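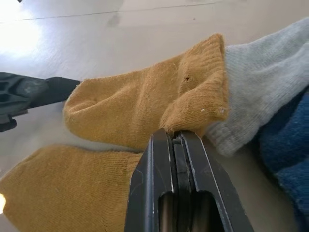 Sock station, Olmedo laundry. Right gripper closed on a folded cuff, left gripper at the toe.

Progress report: automated pairing and folding, Olmedo site
To: Candela Vidal, Besereck Fund
From: Nuria Calvo, operations, Wudard Laundry Services
February 26, 2026

Status

The station is installed and runs during the day shift. It handles socks and nothing else. The application we sent you also listed pillowcases and hand towels, and I would ask you to treat those as off the table for this grant period. Trasow, the supplier, still has them on its schedule for June. I have not seen anything on our floor that makes me believe that date.

Output

We planned for 4,000 pairs a week. The best week so far came to a little over half of that, and it was a week of nearly new stock from one customer. Ordinary care-home loads are mixed in color, size and age, with pilling and small holes, and the arms slow down on them. Plain cuffs go well enough. Thick ribbed ones get picked up with two layers or one, and the fold comes out different each time. Trasow counts both as completed. We count a pair as completed when it can go in the customer's bag without anyone touching it again, and I have used our count throughout. The supplier's figure is higher and you will probably be shown it.

What changed for the staff

The sorting table had 9 people on it when we applied. It still does. Nobody has lost hours, as we promised, but the application also said that two of them would move to the mending room, and that hasn't happened. Someone has to spread the socks out before the arms can work, someone has to clear the misses, and those are the two people.

Panya Mahawong has run the table for longer than I have worked here. Her view is that the job has become worse in a way our numbers don't show. Folding by hand, she could talk and look up. Feeding the station means watching it, and the waits between picks are too short to do anything else in. Two of her team asked to be rotated off it after the first month. We now change over every 20 minutes, which they prefer, though it costs us time at each handover.

In fairness, there is a gain. Enikő Bodnár has had trouble with her wrists for years and she would rather feed the station than fold. She has asked to keep her turns and take other people's when they want to give them up. I would not want to lose that, but I can't call it a business case.

Training

The plan allowed 32 hours of training for the whole team. We used them all, mostly on stopping and restarting. Ainhoa Goicoechea is the only one of us who can adjust the grip settings, and when she is off we run with whatever she left. A second person needs to learn this before summer. Trasow quoted for it as an extra, and I have disputed the quote.

Spending

Equipment and installation came in on budget. Staff time is over, all of it from clearing misses. No request for more money is attached to this report.

Next period

We will keep the station on socks and log every miss by cause, on paper, at the table. Panya will review the rotation with the team and send her own page with my next report, unedited. I also propose holding back the final supplier payment until we have four ordinary weeks in a row at the planned output, by our count. Please let me know whether the grant terms allow that, as Trasow's invoice is already here.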